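June 2024

I gave up buying wine by the label this month. Eighty-seven bottles' worth of pretty foxes and gold foil have taught me very little, except that I like foxes.
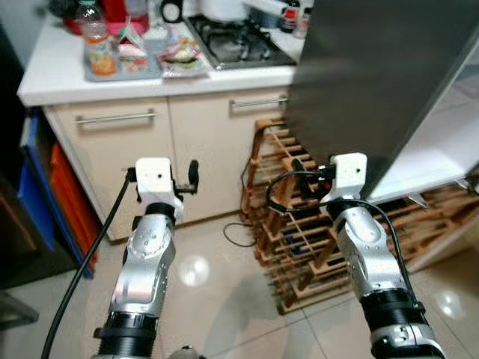
## The new system

I buy whatever Mallet, the shop on the corner, has marked down, and I write one word about it afterward. So far I have "fine," "fine," "jam" and "no."

The no was a Tasura red - 5 dollars off, and still overpriced. It went into a stew, which didn't thank me.

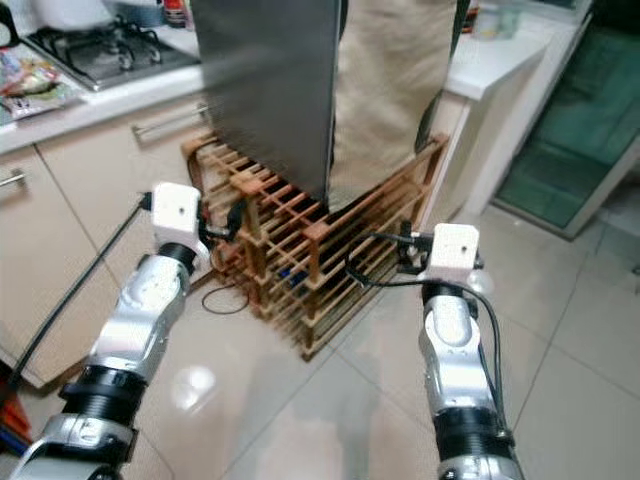
## Next up

A white from Savow. The label has a heron on it, so I may be relapsing.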